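Table (furniture)

A table is a piece of furniture with a raised flat top, used for eating, writing, working or setting things down. Most tables stand on legs, a pedestal or a trestle. The word comes from the Latin tabula, meaning a board or plank.

In medieval halls the top was often a loose board laid across trestles, which could be cleared away after a meal. A household list from Promham, dated 1327, names 15 boards and six pairs of trestles. Fixed tables with joined frames became more common in later centuries.

Wood is still a usual material for tops. Pale woods such as ash, beech and maple are chosen for work surfaces.

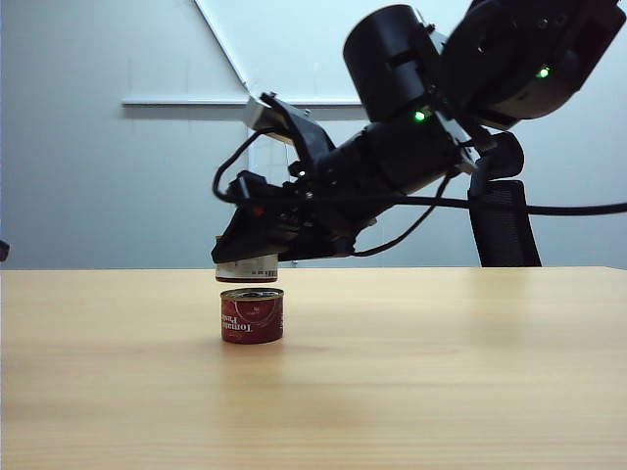
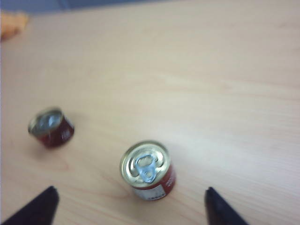 Light wooden tabletops.

Solid wood swells and shrinks across the grain as the air gets damper or drier. Makers allow for this by fixing the top with slotted screws or wooden buttons – a top that is glued down hard may split. The furniture maker Fletcher Stubbs advised leaving a gap of 5 mm on each side.

Oil and wax finishes are easy to repair but need to be renewed. Varnish lasts longer and resists spills, though deep scratches usually mean sanding the whole top.

Dining tables are commonly made at a height of 29 or 30 inches. Coffee tables are lower, and drafting tables often have a top that tilts.

See also: Bench, Desk, Trestle, Workbench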